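Subject: Re: [juldale-gardens] Water meter readings and the June bill

Hi all,

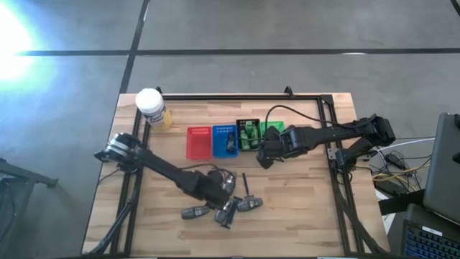 I have gone through the meter readings again and I think I can answer most of what Zoi asked. Her message is quoted here in part so that people who joined the list recently can follow.

Zoi Michailidis wrote:
> The bill for the garden is $845 and I don't understand how we got
> there. Last year's June bill was well under that and we had more
> plots in use. Is the reading wrong, or is there a leak between the
> street and the shed? Also, are we still being charged the sewer
> fee? I thought that was taken off when we put in the second meter.
> If it comes out to an extra $33 a plot I would like to know before
> I tell my neighbors to sign up for the fall.

The reading is right. The dial on the second meter matches the number printed on the bill, and I checked it twice, once in the evening and again at 6 the next morning with every tap shut. It had not moved overnight. If there were a leak on our side of the meter it would have shown.

The sewer fee is still on there. It is on the second page under "other services," where it is easy to miss. We were told it would come off when the irrigation meter went in, but the account was never switched over to the outdoor rate. I called and got a case number, and they want a copy of the plumber's permit from Politis. Does anyone have it? I have the invoice but they won't take that.

As for usage, the bill shows 3,149 cubic feet for the period. That is high for us, and I put most of it down to the drip lines on the north side. The old timer was set to run twice a day and someone had also set the new one, so those beds were getting water from both. I have pulled the batteries out of the old timer. Please leave it that way.

On the cost per plot – the $33 is what you get if the whole bill is passed on as it stands. I would wait. If the sewer fee is credited back we will owe a good deal less, and I don't want to collect money and then have to hand it back in small bills like we did over the Groltano compost order.

Zoi, for your neighbors, I would tell them the fall fee is the same as it was in spring and that water may be added later. That is what the sign-up sheet says now.

A few other things while I'm writing. The hose by plot 5 has a split near the coupling and should not be left under pressure. There is a spare washer set in the shed drawer but no spare hose. The Clornex shutoff valve at the back fence is stiff. It turns clockwise to close, a quarter turn at a time, and please don't use a wrench on it.

If you have the permit, or know who filed it, write to me off list. The billing office closes at 4:30 and I can drop off a copy on my way home from work.

Thanks

--
You are getting this because you are subscribed to juldale-gardens.
To leave the list, send a blank message with "unsubscribe" in the subject line.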